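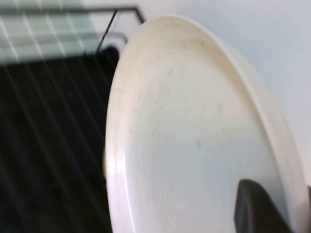
Tableware: ridges, specks and the September plate order

Large round plates in off-white have fine concentric ridges across the face, of the kind left by throwing on a wheel. Several members have asked whether the small grey specks and smudges on the glaze are faults. Specks are accepted under the Testby buying sheet provided the surface feels smooth under a fingertip. Pits, and any speck with a raised edge, are grounds for return.

Grey smudges are a separate matter. Most are metal left by cutlery and collect on the high points of the ridges. Tormod Dalen tried 11 marked plates in the Backlund kitchen with a paste of bicarbonate and water, left on for 5 minutes and wiped along the ridges with a soft cloth. Wiping across them took longer and left paste in the grooves. Scouring pads should not be used — they dull the glaze, and a dull glaze marks sooner.

Storage: stand large plates on edge in the rack, or stack them with a felt disc between each pair. The rim is raised, so an unpadded stack bears on a narrow ring and chips there first. Racks from Mistau take the larger diameter; the older Rarudum racks do not.

The September order stands at 46 plates. Changes to quantities should reach the stores desk before it goes to the pottery. Felt discs are already in stock and can be collected from the same desk.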